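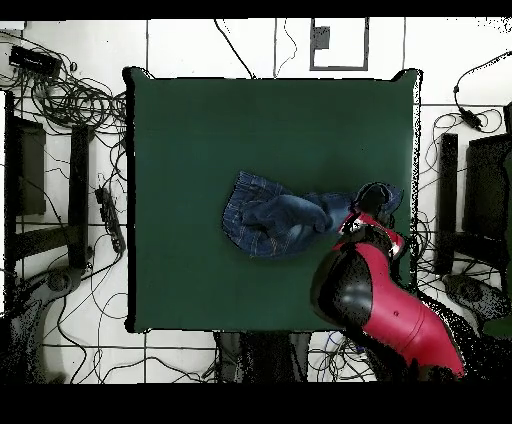
Attachment 1: blue denim on the green top, tan topstitching along one fold.

Ticket: Grovik label printer feeds a blank after every 7 labels
Opened by: Yannick Le Goff, Charpentier (alterations and repairs)
Assigned to: Inès Boyer, Wimex support
Priority: Low (customer disagrees)

Yannick Le Goff, 8:52 am
Hello. We print garment tags from Ernasora to the Grovik on the front counter. Since the update in January it prints seven tags, feeds out one blank, then prints seven more. The blank would be charming if it were free, but a roll holds 1000 and I bought them. Also, the eighth garment's details go missing. They aren't on the blank or on the next tag. As far as Ernasora is concerned they were printed beautifully.

I have done the following already, so please don't ask me to do it again:
- Turned it off and on.
- Turned it off and on with feeling.
- Cleaned the head with one of the little wipes.
- Changed the USB cable for the other USB cable.
- Run the self test, which prints perfectly and says PASS in a rather smug font.

Inès Boyer, 9:20 am
Thanks, Yannick, that saves me half my script. Could you tell me:
1. Which label size is selected in Ernasora, under Devices > Printing > Stock?
2. Whether the blanks also appear if you print from the test page inside Ernasora, as opposed to the self test on the printer itself.
3. Whether the roll is from the same supplier as before.

Yannick Le Goff, 9:41 am
1. It says "Custom (migrated)". I never picked that. I would remember being migrated.
2. Yes. Seven good, one blank.
3. Same supplier, same box, same dent in the box.

While I was in there I noticed the tag preview shows a faint gray line across the bottom. I assumed it was decoration.

Inès Boyer, 10:05 am
The gray line is the printable edge, and your customer name field is sitting on it. I think the update carried over your label height and dropped the gap setting, so every label comes out a hair too long. After seven of them the printer notices it's in the wrong place, skips one to catch up and says nothing to Ernasora. The self test uses the printer's own settings, hence the smugness.

Please try:
- Devices > Printing > Stock > New. Don't edit "Custom (migrated)", it will let you and then ignore you.
- Enter the height of the label only, without the backing paper.
- Gap: 2 mm.
- Save, then hold the feed button until the light blinks, so it measures the roll again.
- Print a run of 18 tags. That's enough to get past two of the bad spots.

Yannick Le Goff, 10:48 am
The light blinked. It then fed out a long tongue of blank labels, which I gather is the measuring. Printed the 18. First seven fine, eighth fine (hello, stranger), and it went on fine up to the fifteenth, where the text was there but had slid down and lost the bottom of the phone number. The rest were the same. No blanks at all.

So we're better off, unless a customer wants to be called.
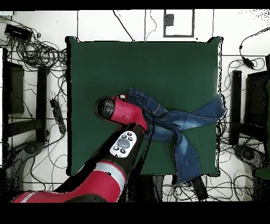

Attachment 2: jeans on the right half of the green table.

Inès Boyer, 11:15 am
Good, that's drift and nothing worse. Two questions. Is "Continuous" ticked anywhere on the Stock page? And is the roll holder pushed all the way to the left? If it has any play the paper wanders.

Yannick Le Goff, 11:32 am
"Continuous" was ticked. I unticked it and it ticked itself again when I saved. The third time I closed the page first and opened it from the other menu, and it stayed off.

The roll holder had a good deal of play. It was being held by a folded receipt, which I put there last year and was quite proud of.

Inès Boyer, 11:40 am
Please retire the receipt. The holder has a small catch underneath that clicks.

Yannick Le Goff, 12:06 pm
It clicks. I've owned this thing for years. Ran the 18 again and they're all straight, phone numbers included. Then did the morning's real tags and every garment got one.

One thing left: can I get the missing tags reprinted without going through every order by hand?

Inès Boyer, 12:21 pm
Yes. Orders > Filter > "Printed since update", select all, Reprint. It will ask if you're sure. The self-ticking box has gone to the Ernasora people as a separate report, and I've linked it to this one. I'll leave the ticket on hold until you've used up a roll.

Status: Pending customer

This site uses cookies to keep you signed in and remember your ticket filters. Accept all | Manage preferences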